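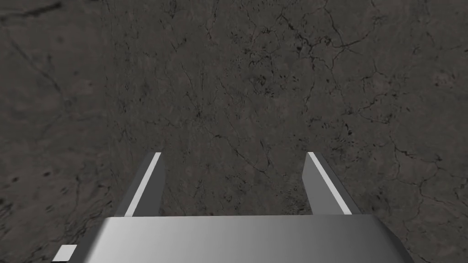
*Rendered view of dark gray, stone-like ground with a branching network of thin cracks.*

**Iltdale Molecular Methods, Unit 5: Standard curves and low-copy samples in qPCR**

Read before the lab session in the Seneviratne building. The notation follows Unit 2. Logs are base 10 throughout.

## 1. What the cycle threshold measures

The instrument reports fluorescence once per cycle. The cycle threshold (Ct) is the fractional cycle at which the signal crosses a fixed line. That line must sit in the exponential part of the curve for every well on the plate. If it sits too low, baseline noise sets the Ct. If it sits too high, wells with a large starting quantity may already be leaving the exponential phase.

In the exponential phase:

 N(c) = N(0) × (1 + E)^c

N(0) is the starting copy number, c is the cycle and E is the efficiency. E = 1 means that each target is copied once per cycle. Taking logs and solving for c at the threshold gives a straight line in log N(0), with

 slope = -1 / log(1 + E)
 E = 10^(-1/slope) - 1

A slope of -3.32 corresponds to E = 1. A steeper slope means lower efficiency. A shallower slope gives E greater than 1, and this has no physical meaning for the reaction itself. Check the dilution series first, then look for inhibitor carried over in the most concentrated standards.

## 2. Building the dilution series

Use the Berkier standard supplied with the kit. Do not mix lots within one curve.

- Make serial dilutions by a factor of 10 in carrier buffer, 5 levels in total.
- Change the tip at each transfer and vortex each tube before drawing from it.
- Move at least 5 µL per transfer. Smaller volumes raise the relative error, and the error passes down the series.
- Run each level in triplicate. Two wells are not enough to tell which one is the outlier.
- Include no-template controls on both sides of the plate.

Errors made early in a serial dilution are shared by every later level. The points can therefore fall on a very good straight line and still be wrong in absolute terms. A high R² describes the fit of the line. It says little about whether the top standard was assigned the right concentration.

Plasmid standards need extra care. Supercoiled plasmid often amplifies poorly in early cycles, and the resulting shift in Ct inflates the estimate for linear sample DNA. Linearize the plasmid, confirm on a gel, and then quantify. For RNA targets, a DNA standard does not account for losses in reverse transcription. Report such results as cDNA copies, or use a transcribed RNA standard.
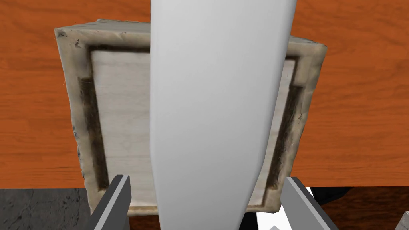 ## 3. Sampling error at low copy number

Below a certain input, pipetting skill stops being the main limit. If a sample holds a mean of m copies per reaction volume, the number that lands in one well follows a Poisson distribution:

 P(k) = m^k × e^(-m) / k!
 P(0) = e^(-m)

With m = 2, P(0) is 0.135. A perfect assay would miss the target in more than one well out of eight. With m = 5, P(0) falls to 0.007. With m = 200, the chance of an empty well can be ignored and the relative standard deviation from sampling is 1/√200, or 7.1 percent.

Two consequences follow. First, an assay that detects single copies still cannot give a 95 percent detection rate unless m is at least 3. Any claim of a lower limit of detection per reaction should be read closely — often the unit is copies per mL of extract, and the two have been mixed up. Second, Ct spread among replicates should widen as input falls. If the lowest standard shows the same spread as the highest, the assigned copy number is probably too low.

Undetermined wells must not be dropped before averaging. Dropping them keeps only the wells that received template and pushes the mean upward. 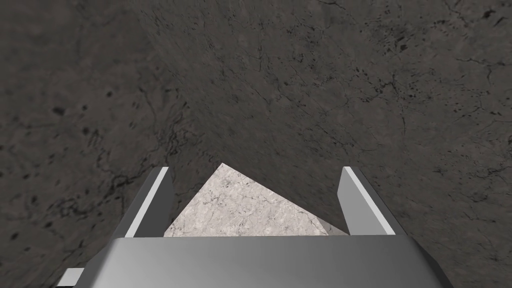
The usual alternative is to treat the low end as presence or absence data. Count the fraction of negative wells, f, and estimate

 m = -ln(f)

This is the same relation used in digital PCR, where the partitions replace the wells. It does not depend on E, provided that every well with at least one copy crosses the threshold by the final cycle. It fails when f is 0 or 1. In the first case dilute further, and in the second load more template.

## 4. Problems for the Fiscombe worksheet

1. A curve has a slope of -3.6. Find E. State the error in fold change over 10 cycles if E = 1 is assumed.
2. A sample has 200 copies per mL of extract. You load 10 µL per reaction. Find m and P(0).
3. For the sample in problem 2, find the volume needed to bring m up to 5. Comment on inhibitors.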